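**Hand quilting vs machine for a first big quilt?**

**vgasser_sews**
Finished piecing my Warora top last night and I am SO pleased with it! 371 pieces, all scrappy greens and one very loud mustard, and the points match (mostly). It's for my sister, who gets married in April, so I've got a bit of time but not loads.

I prewashed everything in cold water first, reds on their own. 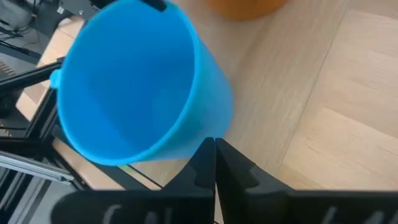 So now I'm stuck on the quilting. I'd love to do it by hand with big stitches in perle cotton, but it's a double. Is that mad?

Verena

**patchwork_gion**
Not mad at all, go for it! I hand quilted a double last winter and loved every evening of it. Big stitch goes much quicker than you'd think, especially if you keep the lines two fingers apart. Use a wool wadding, the needle glides through.

**Jonent16**
Going to disagree with Gion here. Wool is lovely but 555 metres of thread later my thumb had views on the matter. For a wedding deadline I'd machine it with a walking foot, straight lines, done in a weekend, and then hand stitch the binding so you still get your cosy sofa time.

**patchwork_gion**
555 metres! How dense were you going?? Mine took far less. Get a leather thimble, Jonent!

**Jonent16**
Crosshatch, two centimetres. I know, I know.

**seixas_threads**
Do both! Machine in the ditch to hold it all together, then big stitch just in the mustard blocks. You can stop whenever you run out of time and it'll still look finished. I did mine that way in the room over at Ovix, loads of space to spread out for basting. 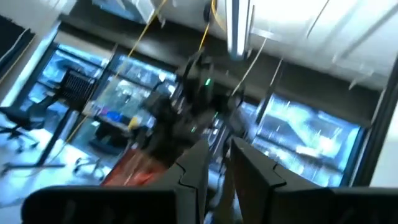
*Over at Ovix*

**vgasser_sews**
Oh I love that, Seixas! Ditch first, then mustard. Would you go matching thread or something brighter?

**seixas_threads**
Brighter, always. Try coral on a scrap sandwich first though.

**Jonent16**
Matching. You'll see every wobble in coral.

**patchwork_gion**
Wobbles are the best bit! Coral!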